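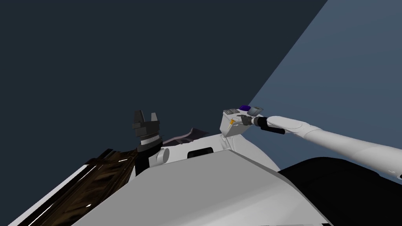
Esben Eskildsen wrote:

> Two questions before I rewrite the handover task. First, do we still want
> the student teams to use both arms in the simulator, or can they get
> full marks with one? The May handout says both, the scoring sheet says
> nothing. Second, the right gripper lets go too early in my runs. I load
> the saved state with the small gray device already in the fingers, start
> the lift, and in most runs the device slides out before the elbow has
> moved much. Seraina gets a clean lift with what she says are the same
> files. I am on the new lab machine, she is on her laptop. I have not
> changed the friction values. I did change the time step, back when the
> left arm was shaking, and I may not have changed it back.
>
> I would also like to know who is keeping the list of teams, as I have
> had mail from one that is not on mine.
>
> Esben

Esben, all,

Taking these in order.

Both arms. The handout is right and the scoring sheet needs a line added. The point of the task is that the right arm brings the device around in front of the body and the left gripper takes it. A team that only lifts and sets down gets the lift points and nothing for the handover. I will fix the sheet and put the new copy in the Junstead folder. Please delete any older copy you have, as two versions went around last term and we graded with both.

The slipping. I think it is the time step. With the larger step the contact between the fingers and the device is checked too seldom, the fingers sink into the side, and the solver pushes the device out again. It looks like a weak grip and people respond by raising the closing force, and then it gets worse. Verena and I went through this in May with the old gripper model. Please do the following and write back:

1. Set the time step to 2 ms in the config file. The field in the viewer only lasts until the next reset.
2. Leave the closing force where it is.
3. Load the saved state, wait for the arms to settle, then start the lift.
4. Run it 13 times with the seed fixed at 337 and note how many drops you get.

I did this last night on the club machine and had no drops. If you get even one with those settings then it is something other than the step, and I would like to see your log.

The collision shape of the device could also be part of it. The version the students have uses a plain box for the whole thing. The buttons and the little yellow part on the front are only there to look at and have no contact. In Seraina's branch the yellow part has its own small shape, and that could catch on a finger if the grasp is off to one side. Seraina, can you say whether you merged that? I could not tell from the history. I would rather keep the plain box for the competition and leave the detailed one for the project group.

Starting pose. The saved state we hand out should have the right gripper closed on the device and the left one upright and open. Ursina asked whether the left could start closed so that teams have to open it themselves. I am against this. It adds one line to everybody's code and a whole evening of questions for us. If someone wants a harder start they can have it in the second round.

While I was in there I noticed that the right arm starts with the device quite close to the body. On the first move some planners swing the wrist down and inward, and the device hits the shell. That counts as a collision under the rules, and I do not think it should cost points when we picked the pose. Two ways out. We can raise the start pose by 4 cm, or we can ignore contact with the body for the first second. I prefer the first. It means saving the state again and sending it to the teams, but the scoring script stays as it is and Verena does not have to test it again.

Camera view. Several students complained that the default view is too close in and they can't tell how far apart the grippers are. They can move the view themselves, it is on the middle mouse button, but apparently this is not written down anywhere. Annelies, you have the getting started page, could you add it? Something short under the install section will do. You might also mention that the view has no effect on the score. One team spent a practice session trying to find the "right" angle.

The new students. We have people joining from the Forix course who have used a real arm but not a simulator. They tend to trust the picture too much. A grasp that looks fine on screen can have one finger not touching at all. Please show them the contact overlay early on, before they write any code. Last year we left it for the third meeting and by then they had all built their own workarounds, which we then had to help them take out again.

The report. Each team hands in a page and a half on what their controller does and where it fails. I want the failures in there. Last year Zivside turned in a very good run and a report that said only that it worked, and we could not give them the points for it. Please repeat this to the teams you look after. A plot of finger force over time is enough to start from, and the script for that is in the tools directory. It still prints a warning about a missing font, which can be ignored.

List of teams. I have it. Send me the name of the one that wrote to you. If it is Shih, they signed up under their old name and I merged the two entries, so they may have dropped off your copy.

Dates. The new saved state goes out on September 4, 2023, if nobody objects to raising the pose. After that I don't want to touch the start files again before the first round. Bugs in the viewer can still be fixed as they come up, but anything that changes contact or timing waits until the round is over.

Still open:

– Seraina: merged or not
– Esben: the drop count, and your log if it isn't zero
– Annelies: mouse button note
– Ursina: can you check that the saved state loads on the two older machines by the window? They were slow to open the last one and I never found out why

I am away from mail in the evenings this week but I read the list in the mornings.

Regards,
the simulator desk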